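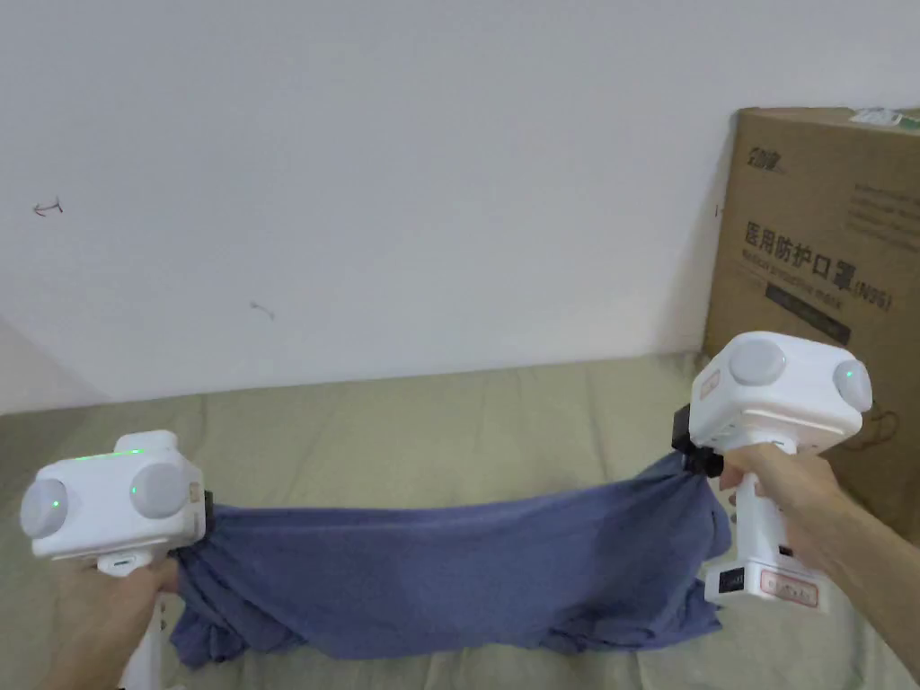

2 min read

I have been folding laundry on the bed for as long as I have had a bed to myself, and I don't see myself stopping. There is a perfectly good table downstairs, but the bed is the right height (well, nearly) and it is right there, and once it's covered in clothes you can't go to sleep until you've dealt with them.

The soft knits are the ones that defeat me. Shirts with collars more or less tell you where to fold, and towels practically do it themselves, but anything like that periwinkle blue one just sags in the middle and bunches up at the ends the moment you lift it. You pull it out sideways, it droops, you lay it on the sheet and it's a puddle again!

My friend Bok-nam Cha gave me her method when I stayed with her in Clinton back in October, and I've been using it ever since. Hold it up by both ends, give it one good stretch, then lower it slowly so the loose part touches the sheet first. Smooth from the middle out. Then sides in, bottom up, and leave it alone — the leaving alone is the part I'm bad at.

I did 12 pieces that way last week and only refolded 5, a personal best. The pale green sheet has come up nicely too, though I never iron it and it shows, and I don't mind a wrinkle in a sheet. The little dark marks on the wall behind the bed are still waiting for me and an eraser. Maybe after the holidays, when the sock drawer gets its turn as well.

Recent posts
The blanket box from Stirnine
Soup for a slow evening
What I kept from the Ollivon house
Mending basket, part two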